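Premcombe Cell Forum > Offline Programming > Tool data

Thread: TCP and contact settings for handwheel stacking in Pamier

deadband_k
Started 2019-01-26

I have the handwheel cell modelled in Pamier and the pick side is fine. The trouble is at the set-down. The wheel goes onto a round wooden disc and should sit flat on it. It ends up tipped nearly every run, and the fingers are still touching the rim when the retract starts.

Arm is bolted straight to the table, no pedestal. Gripper is the Plurkmont two-finger with parallel linkages. TCP is 154 mm from the flange, taken from the gripper sheet. Controller side is Phí, default contact settings. Grip force is set to 50 N.

Things I've tried:
- slower final approach, no change
- release 2 mm higher, wheel drops and tips further
- higher friction on the wood, worse

Is this tool data or physics? I would like to know before I start altering both.

offset_pending
Tool data. The 154 on that sheet is measured with the fingers fully open. The linkage swings the tips through an arc, so the tips stand further out when the gripper is closed. On ours the closed figure is 164. If you teach the set-down with the open value you are pressing the wheel 10 mm into whatever is underneath it, and it has to go somewhere.

deadband_k
That would account for it pressing down. Would it account for the tilt? I'd expect it to stall or throw a contact fault.

offset_pending
It will if you grip at the rim. The load goes in at one side and the other side lifts. Default contact in Phí is soft enough that you won't get a fault at that depth.

mortice_lock
I disagree with the above in part. The offset is worth fixing, but the usual cause of a tipped handwheel in Pamier is the collision mesh. If you import the wheel and leave the mesh on automatic you get a convex hull. The gaps between the spokes are filled in. The fingers then can't go inside the rim, they get pushed out of a surface that isn't drawn, and the wheel takes a sideways kick at the moment of release.

Check the mesh first. It takes a minute.

deadband_k
Mesh was on automatic. Changed it to decomposed and ran it again. Better, no sideways kick, but the wheel is still tilted at the end. So there seem to be two faults, one on top of the other.

offset_pending
Then do the tool data as well. Procedure we use for this gripper, in order:

1. Home the arm and clear the active tool. Confirm the controller shows the bare flange. If an old tool is still active the new one is added to it and you will chase that for an afternoon.

2. Close the gripper on nothing. Measure from flange to fingertip along the tool axis in the model, using the measure function and not the sheet. Enter it as tool 1. Open the gripper fully, measure again, and enter that as tool 2.

3. Set the payload for the gripper alone, then a second payload for gripper plus wheel. Switch between them on the same line as the grip command.

4. Jog down to the wheel with tool 1 active and look at the fingertips from the side and from the wrist. What you are checking is where the tips stand against the rim and the spokes. Closed and open are separate checks.
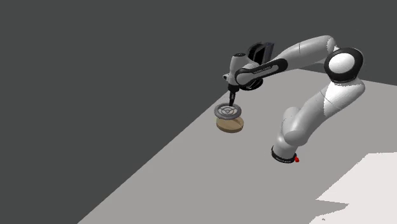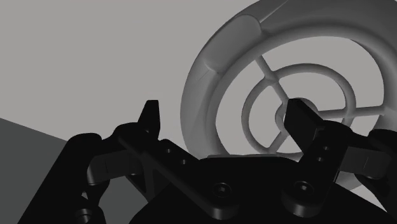 5. Teach the set-down point with the wheel already gripped. Take the height from the underside of the rim, because the hub and rim are not at the same level on most handwheels.

6. On release, open in two moves. Small opening first, wait until contact force reads zero on both fingers, then full opening. Retract along the tool axis only. No rotation of the wrist until you are 50 mm clear.

7. Run it ten times with the wheel started at different angles. If it passes at one angle and fails at another, a spoke is in the way.

mortice_lock
Step 3 matters less in simulation than people think. The simulated arm is stiff and won't sag with the wrong payload. On the real cell, yes.

Step 6 I agree with, apart from the wait. Use a timeout on it. A finger resting against a spoke never reads zero and the program sits there.

offset_pending
Payload matters if the program is going to the real cell afterwards, and I assumed it was. Fair point on the timeout. Ours is in the fault handler so I forgot it.

flange_adaptor
Can I ask why the gripper is opened so wide for this? Two fingers either side of a spoke junction needs very little opening. With a wide opening one fingertip stands well away from the wheel and the other goes across the hub. Any error in wrist angle is multiplied by that distance.

I would limit the opening to suit the rim section and grip across the rim only. We limited ours in August and stopped seeing scuffed hubs.

deadband_k
It's wide because the same program has to handle a larger part later. I could put the limit in as a variable per part.

flange_adaptor
Do that. Also check the approach angle. The tool in your model leans. If you taught the point by eye the lean will have been stored with it.

deadband_k
Checked. 14 degrees off vertical at the set-down point. The pick point was entered by number and is vertical, so the wheel was being carried over correctly and then tipped by the last move.

Re-taught with tool 1 at 164, wrist squared to the table, decomposed mesh, two-stage release with a timeout. Flat on the disc in every run of the first set. One failure in the second set, started with a spoke pointing directly away from the base. Finger lands on the spoke.

mortice_lock
Rotate the pick by half the spoke pitch when that happens. Pamier gives you the part angle, so it's one line.

offset_pending
Or move the pick to mid-arc and leave the angle alone. I don't like conditional offsets in a pick routine. Somebody changes the wheel and the line stays in.

mortice_lock
Somebody changes the wheel and your mid-arc point is wrong as well.

deadband_k
Will try mid-arc first as there is less to undo. I still need to find out which tool the real cell has loaded. If it's the 154 then the pick heights on the existing programs will need going through one at a time.

flange_adaptor
Take a backup of the tool table before you touch it. The Phí restore overwrites the lot, it won't do single entries.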